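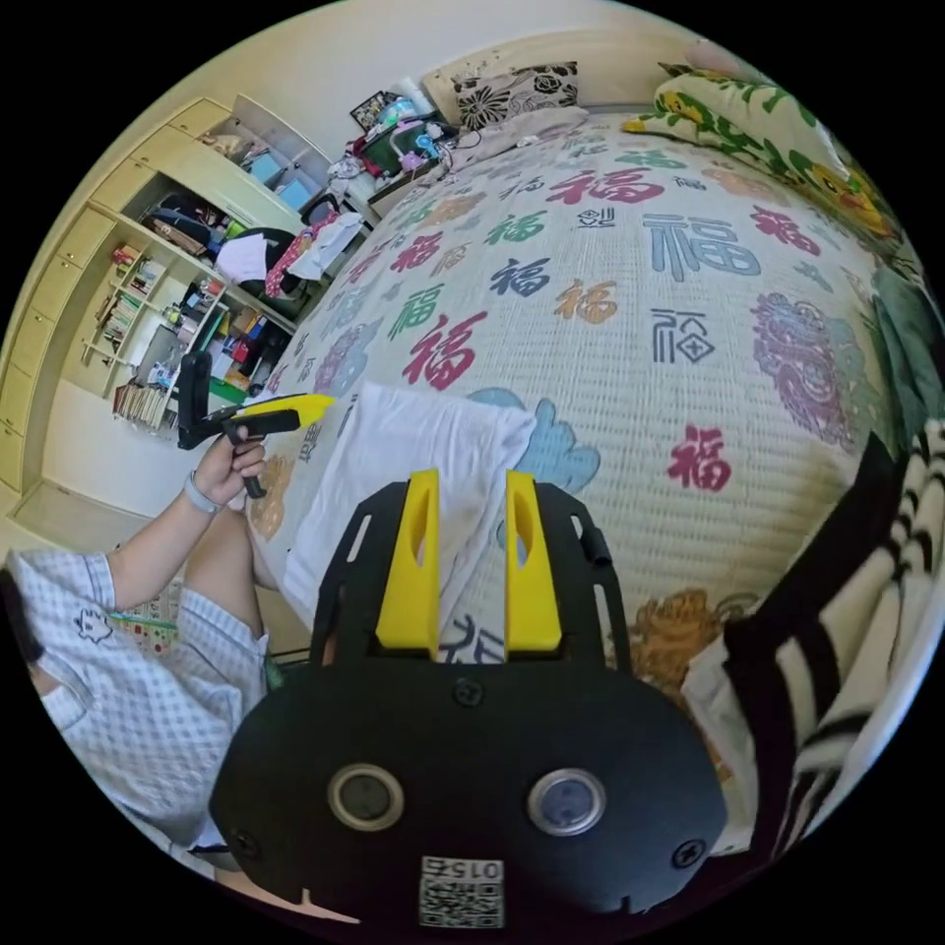
Volkan Sezer wrote in to say that his bath towels had stopped soaking up water, that he had already bought a second set, and that the new ones went the same way by September. He wanted to know whether he should change detergent or change towels.

Neither, at first. Most towels that feel stiff or push water around have a coating of old detergent and fabric softener on the loops. You can strip it off at home with things sold in any grocery store.

What you need

White vinegar, the plain 5 percent kind
Baking soda
A measuring cup
A washer that lets you pick hot water

Check the towel first

Put a teaspoon of water on a dry towel. If it sinks in right away, the towel is fine and you can stop reading. If it sits on top as a bead, go on. Read the care label too. Some dark towels and anything with a sewn-on trim should stay at warm.

First wash

Load the towels by themselves. Fill the drum no more than halfway. Leave out the detergent and softener. Pour one cup of vinegar into the drum and run a full cycle on the hottest setting the label allows. Don't add bleach, now or at any point while there is vinegar in the machine. The two together give off a gas you should not breathe.

If you see suds through the door during this wash, that is old detergent coming out. Run an extra rinse.

Second wash

Leave the towels where they are. Sprinkle half a cup of baking soda over them and run the same cycle again, still with no detergent. Do not put the vinegar and baking soda in together. They cancel each other out and you get salty water.

Drying

Shake each towel hard before it goes in the dryer. Medium heat is enough. Take them out as soon as they are dry, as another half hour of heat makes the loops brittle. On a line, shake them once when you hang them and again when you take them down. Line-dried towels will always be a little rougher.

Repeat the water test. Very old towels may need the whole thing done twice.

Keeping them that way

Use half the detergent you use now. The line on most caps is for a large, dirty load. Skip softener and dryer sheets for towels. Wash them after three or four uses and hang them spread out in between, not bunched on a hook.

If your water is hard, the problem will come back sooner. I have hard water and do the vinegar wash every couple of months. The rubber seal on a front loader can wear faster with regular vinegar, so check your manual before making a weekly habit of it.

Folding

Fold in half the long way, in half again, then in thirds. Put clean towels at the bottom of the stack and take from the top, so the same two don't get all the wear.

Last updated 10 April 2025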